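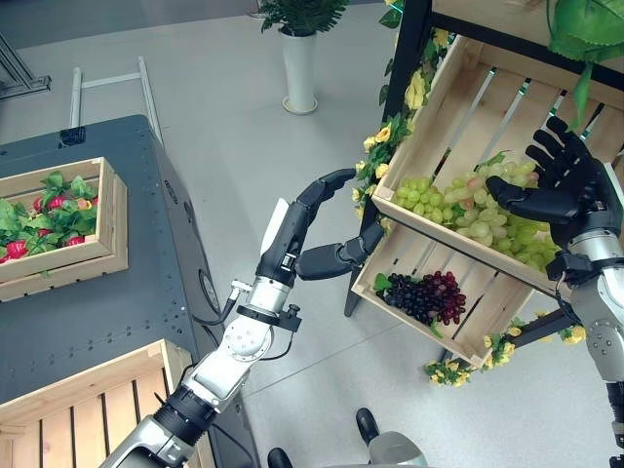
¿Y las uvas, quién las coloca?

El sábado por la mañana me fui con mi cuñado a Fleltus, la feria de automatización para comercios, y llevo desde entonces dándole vueltas a lo de las uvas. Trabajé cuatro años en una frutería y os juro que reponer uva era lo que menos me gustaba del mundo: la coges mal y se te desgrana medio racimo por el suelo (y luego la pisa una clienta, claro).

Así que me planté delante del expositor, con sus cajas de madera, la uva blanca arriba, la negra debajo y esas flores amarillas que le ponen a todo. Las manos del robot son negras, de dedos largos, y me parecieron bastante más finas que las pinzas que había visto en vídeos. ¡Pero una uva es una uva! No es lo mismo que mover cajas cerradas de 505 gramos, todas iguales.

Le pregunté a Marjatta Rautiainen, que daba la charla de las doce, si veía esto en una tienda de barrio. Me dijo que para género envasado, pronto; para fruta suelta, que tuviera paciencia. También contó que en Edthorpe habían hecho 1.000 intentos con racimos y que lo difícil era saber por dónde agarrar, porque no hay dos con la misma forma. Eso lo sabe cualquiera que haya llevado delantal, pero me gustó oírlo de alguien que se dedica a ello.

¿Mi opinión? Para doblar toallas o vaciar el lavavajillas, igual me apunto a la lista de espera. Para la fruta sigo prefiriendo a una persona que huela las fresas y aparte la que está pocha.

Otro día os cuento lo de Livine y su aspirador que sube escaleras, que tiene tela.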